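Collecte de lainages : les dons sont reçus jusqu'au 12 juin

La maison de quartier de Plenditz organise, avec le concours de l'association Goten, une collecte de tricots destinée aux foyers de la commune. Les pièces en jacquard, nombreuses dans les armoires de la région, sont acceptées au même titre que les lainages unis.
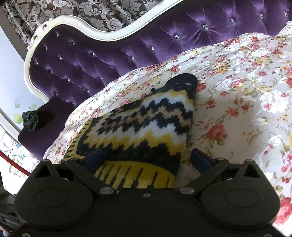
Chaque vêtement doit être remis propre et plié, manches rentrées. Les sacs sont limités à 9 kg. Les articles feutrés ou troués seront orientés vers l'atelier de reprise que dirige Mme Zübeyde Tuncer, rue Jasińska.

Les pulls à motifs – zigzags, bandes à pointes, rangs de points – font l'objet d'un examen à plat, col et manches étendus, avant leur mise en rayon. L'atelier conserve un relevé des motifs, ouvert à la consultation sur demande.

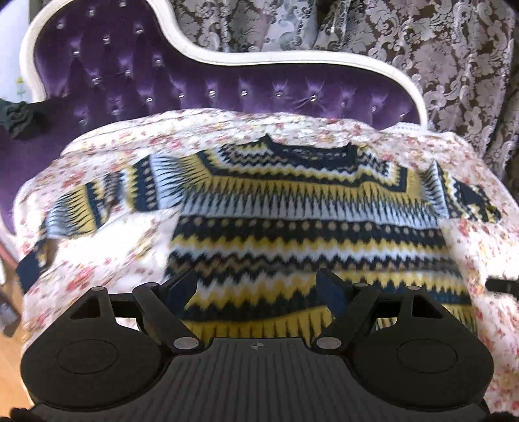 Informations pratiques

Dépôt à l'accueil de la maison de quartier, aux heures d'ouverture. La précédente collecte avait réuni 70 pièces. Les personnes ne pouvant se déplacer sont invitées à prendre contact avec M. Henryk Kołodziej, chargé des enlèvements à domicile. Un reçu est délivré pour chaque dépôt.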